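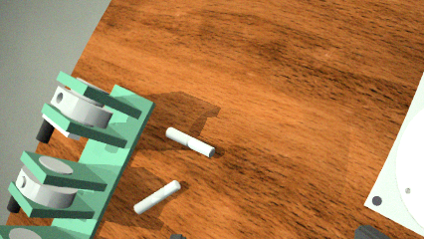 Wulletti wrote back after the March report to ask why the saved search rules still have to be set up one marketplace at a time, and whether that would change before the grant period ends. It will change, and most of the work since then has gone into it. The shared rules screen is in the test build now and is due in the release build at the end of next month.

Progress report, Culenano listing tool
Jun 19, 2019

Work done this period

Rules used to be stored with the marketplace account they were made for. A seller with three accounts who wanted a minimum price on used textbooks had to enter it three times. Rules are now stored with the seller and can be applied to any account from a checkbox list. Old rules were moved over by a script. Where two accounts had rules with the same name and different values, both were kept and the account name was added to the end.

The import page was rewritten. It takes files of up to 4000 rows and shows errors by row number before anything is saved. The old page stopped at the first bad row and gave no number. Files with a blank first line still fail. The fix is written but has not been reviewed. 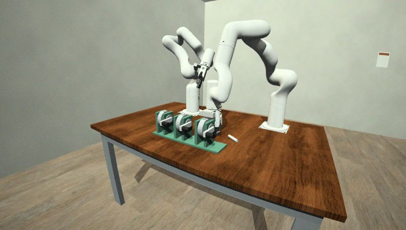 Table setup with both arms, simulated view.

Testing

The test group is 14 sellers, all on the Begay plan. They have had the shared rules screen for 30 days. The most common complaint was that "Apply to all" sat next to "Delete" and looked the same. The buttons have been moved apart and Delete now asks for confirmation. Two sellers asked for rules that switch on by date. That was not in the original plan and has been put on the list for next year.

Price updates sent through Idau are still slow in the early evening.

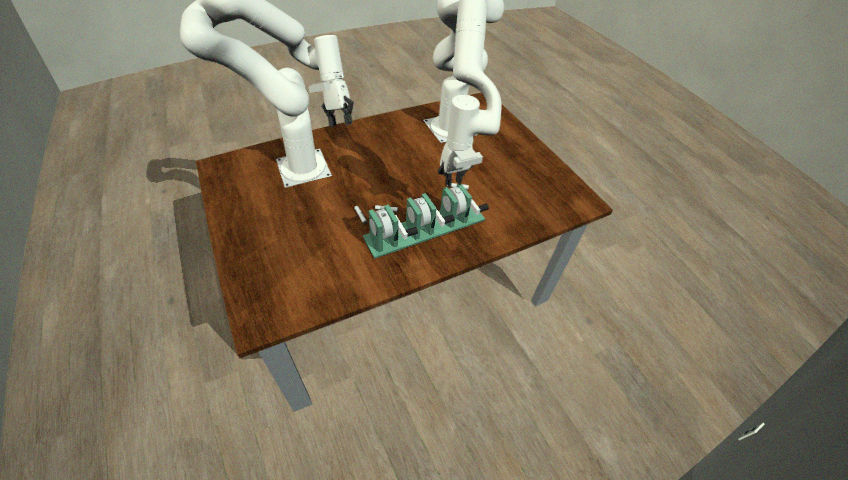 We send them in batches now, and that has helped with the smaller catalogs. Large catalogs can still take most of an hour to clear. We have asked for a higher request limit and are waiting for an answer. If it is refused, the fallback is to send only the rows that changed since the last update, a job of 14 working days.

Budget

Spending is within the approved amount. The line for outside design help has not been used and we would like to move it to documentation. The help pages still describe the old menu, and support gets the same questions about it every week.

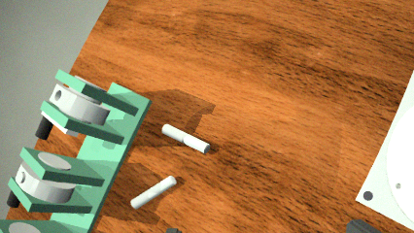 The new pages are drafted up to the section on reports. Screenshots will be added once the button labels are final.

Next period

Release the shared rules screen to all sellers
Finish the blank line fix on the import page
Settle the request limit with Idau
Publish the new help pages and take down the old ones

Please let us know by the end of the month whether the budget change is approved.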